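Aushilfe (m/w/d) für die Wäschekammer gesucht – Gästehaus Ostent, Plirnen
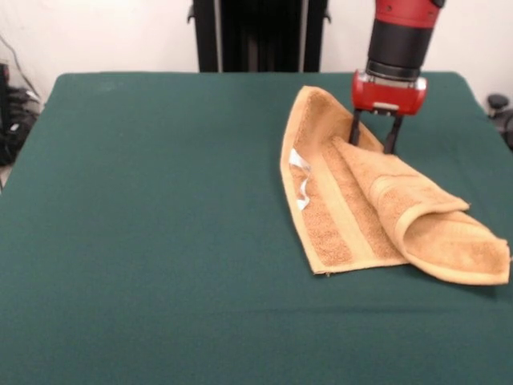
Frotteehandtuch auf dem Tisch, noch nicht fertig gefaltet

Für unser Gästehaus mit 39 Zimmern suchen wir ab Januar eine Aushilfe, 15 Stunden pro Woche, an fünf Vormittagen.

Aufgaben:
Handtücher und Bettwäsche falten und stapeln
Stücke mit losen Fäden aussortieren
Wäschewagen für die Etagen packen

Erfahrung ist nicht nötig, Sie werden eingearbeitet. Die Arbeit wird im Stehen erledigt – bitte bei der Bewerbung bedenken.

Kurze schriftliche Bewerbung bis 04.10.2022 an der Rezeption abgeben.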